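Household recycling notes, part 5: cartons and other composites

I moved from Nitstead to Barndale in September, and the first thing I had to relearn was the bin. The two councils are 13 kilometres apart and their rules differ on nearly every composite item. What follows is what I have pieced together from the collection calendar, one phone call and a fair bit of trial and error.

Why cartons are awkward

A drink carton is a laminate. Most of it is paperboard, with thin polymer layers inside and out, and the shelf-stable kind adds a layer of aluminium foil. Each of those is recyclable in isolation. Bonded together they need a hydrapulper, where the board is agitated in water until the fibre lets go of the film. The fibre goes on to a paper mill. The remaining film and foil mix has a much smaller market.

Nitstead accepted cartons in the yellow-lid bin. Barndale does not, and refers residents to the drop-off cage at the Rolland transfer station. The cage is emptied when full -- in practice it can sit overflowing for a while, so I ring ahead.

Flattening

Advice conflicts on this. An optical sorter identifies material by its near-infrared signature and will read a flat carton or a full-shaped one. The mechanical screens upstream sort by shape, and a fully flattened carton can travel with the paper. For a kerbside bin I would leave the shape alone. For the cage, where volume is the only constraint, flatten them.

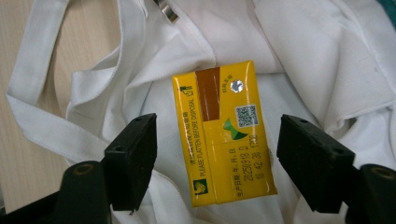
Storage between trips

I kept a log for one quarter. We got through 184 cartons, mostly the small lunchbox size, and I made 5 trips to Rolland. Rinse, drain upside down overnight, flatten in the morning. Skipping the drain is a false economy, as trapped residue will go sour within days in summer.

Straws and their wrappers go in general waste. They are too small for any screen I know of.

A correction

In part 4 I gave the round trip to the Komanwood depot as 214 kilometres. Florian Brunet wrote in to point out that this included my detour through Nitstead, and he is right. I have amended the fuel table. The conclusion stands: do not drive to Komanwood for cartons alone.

Part 6 will cover coffee cups and their lids, once Barndale answers my email on the matter.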